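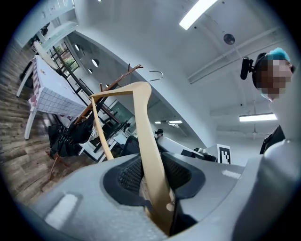 So my cousin Arash Ebrahimi calls me on a Friday at 3 in the morning and the first thing he says is, "Can you smell smoke on a grape if the grape is still on the vine?"

I said good morning to you too.

"I'm serious," he said. "I'm standing in the Skelura block and I can't tell if it's the grapes or my jacket."

I should explain that I make wine for a living, or I make other people's wine for a living, and Arash grows it. He has the steep ground above the county road that our grandfather bought when you could still buy ground up there for the price of a decent truck. Nine acres, most of it Syrah, with one ridiculous strip of old white vines along the top that we call Skelura after the creek. I've never seen that name on a map and I don't think the creek knows about it either. It's dry from June on.

The fire that year had been two valleys over. It never came near us, but the smoke lay down in the low places for days and the sun went the color of a canned peach. Everybody was sending berries off to the lab and the lab had quit picking up the phone. So we were all walking around chewing grapes and looking at the sky like that would help.

"Take your jacket off," I told him.

I heard him set the phone down on something. I heard the zipper. Then a long bit of nothing, then chewing.

"It's the jacket," he said. "I think it's the jacket. Can you come up?"

I went up. What else was I going to do, I was awake! I put boots on over pajama pants and took the refractometer and a roll of sandwich bags and the last of a thermos of coffee that I'd made at some point the day before, and I drove with the windows open so I'd have a clean nose when I got there. It doesn't really work that way but I like to feel I'm doing something.

The thing about Skelura (the wine, now, I mean the thing we'd been trying to make from it) is that we had sold it already. All of it. It wasn't picked, it wasn't even ripe, and it was sold, on a handshake, to Manouchehr Arabzadeh, who had a restaurant in the city called Soltani and who had tasted one barrel of the year before and gone completely quiet. You have to know the man to know how strange that is. He talks through movies. He talked through my wedding. And he put his nose in that glass and stood there in my cold barn with his scarf on and didn't say a word until he'd finished it, and then he said, "This is what my mother's quince preserves smelled like when she lifted the lid," and bought the next year on the spot.

He had already paid us, too. That was the part Arash couldn't sleep over. The money had gone into a press. A beautiful press, a secondhand Drendell with a patched bladder, and you can't give a man back a press.

When I got to the top block Arash was sitting on an upside-down picking bin with a headlamp on, in a T-shirt, shivering. He'd thrown the jacket way down the row like it had bitten him.

"Try that one," he said. "Then that one. Then one from over there by the oak."

I tried that one. It was cold and a little sharp, and there was the quince, way at the back, and the skin had that grip to it that it always has. I spat the seeds. I tried one from by the oak. Same. I tried one from the bottom where the air sits, and I held it in my mouth for a long time, and I couldn't tell you. I honest to God couldn't tell you. You can talk yourself into ash. You can stand in a vineyard before daylight with your cousin staring at your face and taste an ashtray in a glass of milk.

"Well?" he said.

"Quit looking at me."

He turned his headlamp off. It was very dark then, and I tried it again. 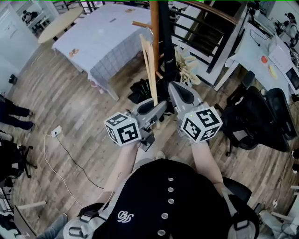
Can smoke get into white wine the same way it gets into red?

It can, but usually a lot less ends up in the glass. What you'd worry about sits mostly in the skins, and a white gets pressed off its skins right away, where a red soaks on them for days.

That's what I told Arash, more or less, in the dark, with my mouth full. He said he knew that. I said I knew he knew that. He said, "But we don't press it right away." And there it was, because we didn't. The whole trick of that wine, the reason it made Manouchehr shut up for once, was that we left it on the skins overnight like our grandfather did. He only did it because he had one press and four neighbors and had to wait his turn. He'd have laughed at us for doing it on purpose.

"So we don't do it this year," I said.

"Then it isn't the wine he bought."

"Then it's a different wine he bought."

Arash got up and walked down the row to get his jacket, and then he smelled it and dropped it again. He stood with his back to me. He's a big guy, he played football badly for four years, and he looked about as sad as I've ever seen a person look in a T-shirt.

"Taste the bottom again," he said.

I'm going to tell you what I did, because I've told it wrong a few times at dinners and I'd like to have it right once. I went down to the bottom and I picked a whole cluster, and I put it in a sandwich bag and squashed it with my hands, skins and all, and I stuck the bag inside my shirt against my stomach to warm it up. It was awful. Then we sat on two bins and drank the old coffee out of the one cup and didn't talk about it. We talked about his kid's braces. We talked about whether Gultico, who we'd bought our bottles from forever, was going to raise the price on the dark green again (they were). The sky got gray and then sort of orange. Somebody's dog started up down by the road.

When I took the bag out it was good and warm and I poured what juice there was into the thermos cup, after wiping the cup out with my pajama leg. I gave it to Arash first. It's his dirt.

He drank half. He moved it around. He has a better palate than me, which I've never said to him, and I watched his jaw.

"Coffee," he said.

"Sure, well, it's a coffee cup."

"Coffee and quince." He handed it over. "I don't get smoke. Do you get smoke?"

I drank it. It was sticky and thick and there was a bit of pajama in it. I got coffee. I got quince, a lot of it, with the warm skins behind it. And under all that I got something else, a little dark thread, and I have gone back and forth ever since on whether it was the valley or the bottom of an old thermos.

"No," I said.

We picked three days later. We put the top rows on the skins overnight, the way he'd bought it, and we pressed the bottom rows straight off the truck and kept them in their own barrel at the back where I didn't have to look at it. I called Manouchehr and told him everything. The smoke, the thermos, the pajamas. I said he could have his money when we had it, which might be a while. He talked for forty minutes, mostly about a plumber, and at the end of it he said, "Bring me both," and hung up.

It was November before they were fit to show anyone. I drove them down in the cooler my wife uses for soccer, two bottles with tape on them, A and B, and he sat me at the little table by the kitchen door before service and had somebody bring bread. He poured the A. That was the skins. He smelled it and started in on his mother right away, the lid, the jar, the aunt who stole the jar. He drank it and talked the whole way down. He liked it! He really did like it. He said 900 nice things about it.

Then he poured the B, the plain one, the bottom rows, the barrel I'd been walking past with my head turned. He put his nose in.

I waited. A cook behind me was chopping something. Manouchehr took a swallow and set the glass on the tablecloth and kept two fingers on the foot of it, and looked out at the street, where it had started to rain a little.

I counted the chairs at the next table. I ate a piece of bread. I thought I'd better text Arash, and then I thought I'd better not yet, and I put the phone face down beside the plate and reached over and poured some of the B for myself.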